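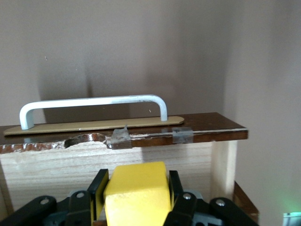

Top board, squared off at the right-hand corner.

Home Forum Cabinets and Joinery Finishing Search Log in

Drawer binds in spring, free in autumn: wax, plane or leave it?
Posted in March by Koen Prins, 1,404 views
Print this thread | E-mail this thread

Koen Prins
Small single-bank cabinet, wooden drawers on wooden runners, no metal slides. Drawer sides are solid beech. From February onwards the middle drawer gets progressively harder to pull and by April it needs two hands. By October it runs freely again. I have had the same cycle three years running.

What I have done so far: removed the drawer, brushed out the dust, wiped the runners with Clinix, let them dry overnight, applied paste wax. Improvement lasted a fortnight. I can see polished patches on the upper edge of both sides, towards the back, so I think it is tight in height and the width is fine. I am reluctant to plane it while it is swollen because I don't want it rattling in winter.

The room has a tiled floor and an outside wall on the north side. No direct heating.

Remigiusz Zawadzka
Polished patches on the upper edge mean the side is touching the kicker. Wax will not cure an interference fit. It lowers the friction until the pressure squeezes it out, and your fortnight sounds right for that.

Work out the movement before cutting anything. Flatsawn beech moves a lot across the grain. Take the height of the side, take the change in moisture content over the year, look up the coefficient and multiply. If the answer is larger than your clearance in the driest month, you have the cause. Most people skip this and reach for the plane.

Also check the outside. If the carcase is finished and the drawer sides are bare, the drawer responds to a wet week much faster than the carcase does.

Koen Prins
Carcase is finished outside only. Drawer sides are bare. Clearance in October is less than a playing card.

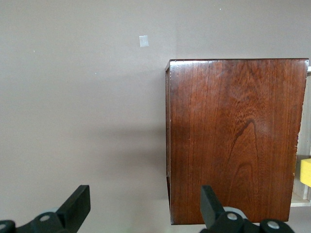
Jolien Jacobs
I disagree with Remigiusz about doing the sums first. The coefficient in the tables is an average for the species and your board may be nowhere near it. Pull the drawer in the worst week, mark where it rubs with pencil, take one or two shavings off the marks only, and try it again. Ten minutes. If it is slightly loose in October that is what a drawer is supposed to be.

Bare sides are normal. Leave them bare. Oil inside a closed drawer goes rancid and gets into the linen.

Remigiusz Zawadzka
Agreed on oil. Two thin coats of shellac on the sides and bottom edge is a different matter. It slows the exchange and has no smell after a few days. It does not stop movement, only takes the peaks off.

Jolien Jacobs
And it makes the running surfaces grab. Keep it off those.

Evelien Verhoeven
Is the back of the carcase fitted tight in its groove? I had a cabinet where the back panel had swollen and was pushing the rear kicker down. The drawer was blamed for years. Put a straightedge along the kicker, front to back, before touching the drawer. Mine had a hump 19 cm in from the front.

Koen Prins
Straightedge shows no hump. Slight hollow if anything. Drawer it is.

Khrystyna Ostapchuk
I have the figures for mine if they help anyone. Similar construction, oak sides, unheated back room. I logged moisture content with a pin meter over one winter and spring and it ranged by 8 percentage points on the bare sides, much less on the carcase. Over 200 readings, always in the same two holes. I shellacked one drawer and left its neighbour alone. The treated one lagged behind and peaked lower. Both still stuck in a wet April.
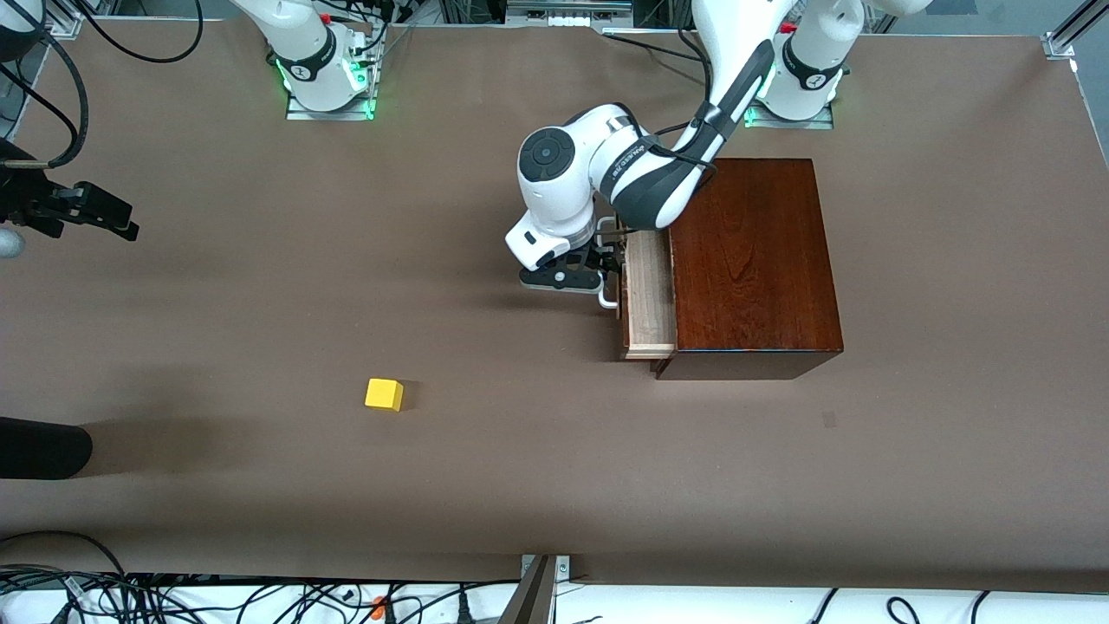
Wax: which one, and where

Koen Prins
Update. I took two passes off the upper edge of each side with a block plane, rear half only. It now opens with one hand. Next question is wax. I have a tin of Skundis and the shop also stocks Nouri, which is harder and costs more.

Jolien Jacobs
Plain candle stub. Rub it on the runner and on the bottom edge of the side, burnish with a rag.

Remigiusz Zawadzka
Candle is soft and picks up grit. Nouri is worth the money if the drawer is heavy. For light contents Skundis will do. Scrape off the old layer first, whichever you choose, or you are waxing dirt.

Evelien Verhoeven
I used Ladico spray on one set and would not do it again. Fine for a month, then it went gummy and I had to strip it with white spirit.

Koen Prins
Noted. Scraped, waxed with the Skundis, drawer back in. I will measure the clearance again in October and post it.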